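Folding a long printed garment on a bed
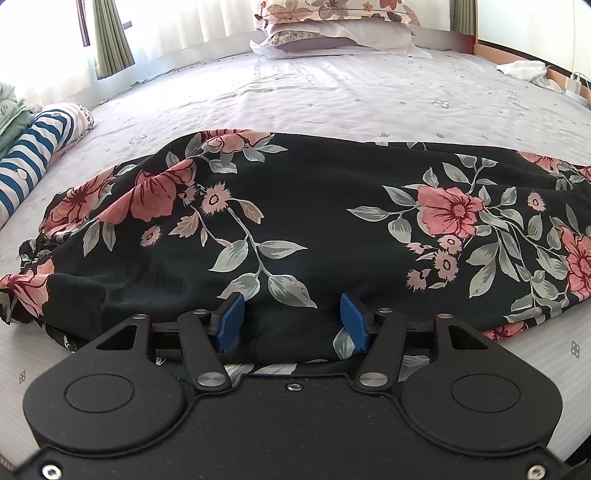

Black floral garment bunched across the bed before folding.

A made bed is the best surface in most homes for folding anything longer than a table. The method suits dresses, wraps and light robes in thin fabric. It takes over 3 minutes the first time and less after that.

Preparing the surface

Pull the fitted sheet tight at all corners. Leave the pillows at the head of the bed and work below them. Empty any pockets and fasten buttons or ties.

Opening out the garment

1. Find the shoulder seams. On a busy print these are easier to feel than to see.
2. Hold one seam in each hand, lift, and let the fabric hang until the twists drop out.
3. Lay it face down across the mattress, neck to the left. Bring in any part that hangs over the side — the weight will drag the rest out of line.
4. Smooth from the centre towards the edges with a flat hand. Pinch and lift small creases; pushing them only moves them along.

Folding

5. Fold each side in to the centre line, sleeves flat on top.
6. Bring the hem up to the waist, then fold once more to the neck.
7. Turn over and check the edges.

The finished packet should fit a standard drawer. For the shallow Lumwood drawers, make one extra fold and store the packet on its edge. Tokix shelf boxes take 5 packets side by side.

Notes

Slippery fabric tends to creep at step 6. Rest a forearm along the fold line while bringing the hem up. Ruffled edges should be left until last and laid flat by hand, without pressing.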